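Laundry robot trial reaches the washer at Trestcombe

Saturday, May 13, 2023

A commercial laundry in Trestcombe has spent the spring finding out how much of its work a robot arm can take over. So far the answer is one job, and only part of it.

Josberg, which washes sheets and towels for hotels and clinics, began the trial in April with a single arm set up in front of one of its washers. The machine is supposed to reach into the drum, take hold of the linen and drop it into a cart. A person then rolls the cart to the dryers, where the rest of the work is done the way it always was.

Hok-lam Wan, the plant's operations manager, said unloading was picked because it is the job his staff like least.

"You're bent over with your arms in a drum, pulling on heavy cotton," he said. "People hurt their shoulders. If a machine could do that and nothing else, I would be satisfied."

A full load is 125 pounds of dry linen and weighs a good deal more after the wash. An experienced worker empties the drum in five minutes. The arm needs 21 minutes on an average run, and a worker still has to step in for the last few pieces.

Speed is one problem. Grip is the other. A bed sheet has no fixed shape, and after a wash cycle it is often wrapped around the sheet beside it. The arm may close on one corner and bring up two sheets in a knot, or get hold of so little cloth that the sheet slides back.

Eirini Fragkou, an engineer with Bililthorpe, the company that supplied the control software, said white linen is especially hard for the system to sort out. There is little contrast between one sheet and the next, and the inside of a drum is dark.

"A person feels where one sheet ends," Fragkou said. "We mostly have to work from what the camera at the wrist gives us, and inside the washer that's folds and shadows against ribbed steel."
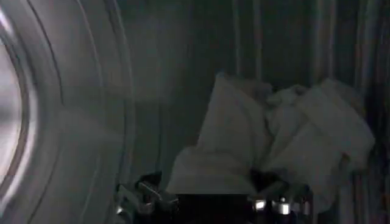

What the arm cannot do yet

Folding is not part of the trial. Neither is sorting, which at Josberg means separating stained pieces from clean ones and pulling out items that do not belong, such as a pillow protector sent down with the sheets. Wan said he had looked at folding equipment before and found it worked well only when someone fed each piece in flat, by hand.

The arm also does not load the washer. Soiled linen arrives tied in bags, and opening them would call for a different set of tools. Fragkou said her team had not started on that.

Small items have gone better than large ones. In a set of runs last month, hand towels and washcloths came out with few dropped pieces. Fitted sheets did worst, with the elastic corners catching on other pieces. Those loads have since been left to the staff.

Workers on the floor were given a say in where the arm was placed and can stop it with a button on the cart side. Two of them have been trained to restart it after a failed grab. Wan said no positions have been cut and none will be during the trial, though he would not make a promise about later years. The plant has had trouble filling its early shift, and he said he would want the arm there first.

Home use is farther off

Bililthorpe has been asked whether the same system could empty a washer at home. Fragkou said she would not expect it soon. A household load mixes socks, jeans and shirts of many fabrics, and the opening is smaller than on a commercial machine. A home user would also have no trained coworker standing nearby to free a jammed sleeve.

"In the plant it's sheets, then more sheets, in the same washer every time," she said. "That is the easy version, and we're still slow at it."

The companies plan to keep the arm running through the summer. The next round will use a softer finger pad and a change to the software that lets the arm give up on a bad grip sooner and try another spot. Wan said he wants the time for a full load cut to less than half of what it is now before he considers ordering a second unit.

Neither company would say what the trial has cost.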